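Lists > Film & Telly Chat > May > Re: Drimard, second series

Hala Nassar wrote:
> Has anyone heard if Ondieki is coming back as the sister? My cousin swears she's left.

Hello Hala and all,

Lovely to see the list awake again! She told the Cetis podcast she's signed for series 2, and she sounded ever so pleased (she giggled through most of it, bless her). I'm less sure about Resitz, who has gone very quiet since the wedding.
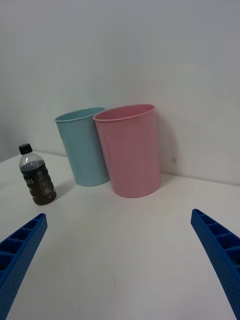

Two cups, one of them pale blue.

I've now read all 363 posts on the fan board, so forgive me if I ramble. Filming takes 16 weeks, they reckon, so don't hold your breath for Christmas.

Warmest wishes,
Mizanur Dewan

Comments

Oh I do hope Resitz stays, the kitchen row was my favourite bit.

Which podcast episode please?

The May one, near the end.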